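How Did Letters Travel So Fast? The Pony Express!

Imagine it's 1860 and your best friend has just moved from Missouri to California. There are no phones, and no railroad goes all the way across the country. Your letter could take weeks and weeks to get there by stagecoach or ship!

Then came the Pony Express. Young riders galloped across plains, deserts and mountains with the mail in a special leather cover called a mochila. It fit right over the saddle, so a rider could grab it, toss it onto a fresh horse and zoom off again - wow!

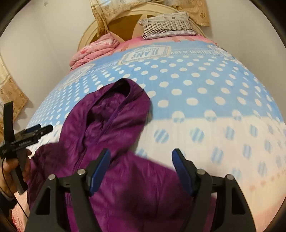 Why did it end?

The Pony Express lasted only a year and a half. In October 1861, workers finished a telegraph line that joined the East and the West. Now a message could zip along a wire in minutes, and even the fastest horse couldn't beat that!

Try it yourself

Write a short letter and set up a relay with your friends in the yard. Each runner carries it to the next one. Paloma Oyelaran's class tried it with a pillowcase for a mochila - and they want to go again on Sunday!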